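News > Home & Table
2025-05-09
By Irkine Press Office

Irkine adds fern and blossom print to its table covering range

ULLSIDE – Irkine today added a new botanical print to its range of table coverings. The pattern, named Kekix, goes on sale this week at the company's shop in Ullside and through its regular stockists.

Kekix has an off-white ground with grey ferns, leafy sprigs and clusters of flowers. Soft orange blossoms are scattered between the grey drawing, many of them in pairs. The artwork was supplied by the Nghiêm pattern studio, which has worked with Irkine on 4 earlier prints.

The first production run is 3000 sheets. Stockists had placed orders for 2810 of them by the end of April, and a second run has been booked for the summer. Sheets are sold flat for rectangular tables and can be trimmed at home with ordinary scissors. Customers who need an odd size can have a sheet cut at the Ullside shop counter while they wait.

The covering is meant for kitchen tables, craft tables and work surfaces that get daily use. It wipes clean with a damp cloth and mild soap. Irkine advises against bleach and scouring pads, and asks customers to put a mat under hot dishes. Sheets should be stored rolled, printed side out.

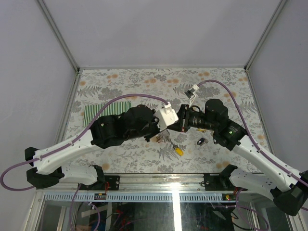
Kekix print in grey and soft orange on a rectangular tabletop.

Irkine tried several colors for the blossoms before settling on orange. A version with blue flowers was shown to stockists in April and will not be produced. The grey of the ferns was also made a little lighter after the first samples.

Sample swatches are free and usually arrive in some 10 working days. Stockists can request them with their next order. Retail customers should ask at the Ullside shop.

Tags: table coverings, new products, botanical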